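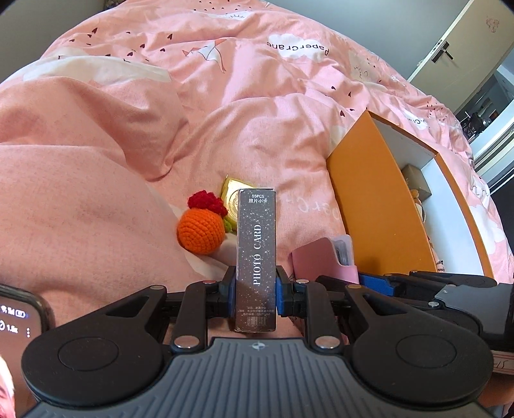

The 55 photo card box, with my crochet pumpkin-or-whatever keeping it company on the bed

Sorting out the spare bed pile - where do photo cards live in your house?

mossylane
Evening all. I've been having a proper turn-out of the back bedroom since June and I have got as far as the bed, which is where everything lands when I don't know what to do with it. Most of it was easy. Wool went back in the wool drawer, the old Kindwood catalogues went out for recycling, and the odd socks have been given one last chance. What's left is the small stuff, and the worst of the small stuff is my daughter's photo cards. They come in these tall narrow boxes, 55 to a box, and she has them tucked into every corner of the room. She has moved out (well, mostly) and says I can put them anywhere I like as long as they don't get bent and I don't muddle the sets.

I'd like to keep them in their own boxes if I can, but they are such an awkward shape. Stood up, they topple the minute you open the drawer, and laid flat they take up a whole shelf. Does anybody have a way of doing this that doesn't involve buying a great deal of plastic?

teapot_and_twine
Oh I do feel for you, mine has the same habit! We stand ours up in a shoebox, long sides together like books, and pack the end with a rolled tea towel so they can't lean. It isn't beautiful but it goes under the bed and I haven't had a bent corner yet. I write the name of the set on a strip of masking tape across the top edge, so you can read them all without pulling anything out.

And can we talk about that orange ball please, is it a pumpkin or a fruit? I love the way the rows go round.

Gorsebank
I'm going to disagree about keeping the boxes, sorry. They're thin card, they get soft at the flaps, and once the flap goes the cards slide about inside and rub each other. Take them out, put them in a pocket album and flatten the boxes if she wants to keep the printing. I did all of mine over a wet fortnight and got 12 boxes down to one album and a bit. You can look through them as well, which surely is the point of having pictures.

teapot_and_twine
But the boxes are half the fun, Gorsebank! All that starry printing and the big lettering up the side. My lad would have been heartbroken. I think it depends whether they're for looking at or for keeping, and some people are just keepers.

Gorsebank
Fair enough, but you can be a keeper and still have room to sit down.

mossylane
Ha, no falling out on my account! I have asked and she is a keeper, I'm afraid, so the boxes stay. I've tried the shoebox this afternoon and it does work, though the only shoebox I had was from walking boots and far too deep, so I've put a folded pillowcase in the bottom to bring them up a bit. The masking tape is a good thought and I'll do that tomorrow when the light's better.

As for the orange ball, I started it as a pumpkin and then the red frilly bit and the green got involved, so I've stopped insisting. It came out of the bottom of a project bag I'd forgotten about. I'm leaving it on the bed for now as it cheers the place up, and it goes rather well with the pink duvet.

harbour_knits
Coming in on the storage side - have you looked at the Vavwood drawer dividers? They're the slatted sort you push in and they grip the sides. I've got them in the little Callero chest in the hall and they hold narrow boxes upright very nicely, even when the drawer gets slammed (and in this house it does). Measure your drawer before you order though. I didn't, and spent an evening with a junior hacksaw.

Gorsebank
Those are good, I'll give you that. Mine are full of seed packets.

pennyfold
Just a small thing from someone who lost a lot of prints to a damp wall. Wherever they go, keep them off an outside wall and don't push the box right up to the skirting. Under the bed is fine if the air can get round it.

mossylane
Thank you pennyfold, it is an outside wall on that side, so I've swapped things about and the boots box has gone to the foot end. I'll measure the drawer for the dividers as well. Does anyone know if the Vavwood ones come in a shallow size?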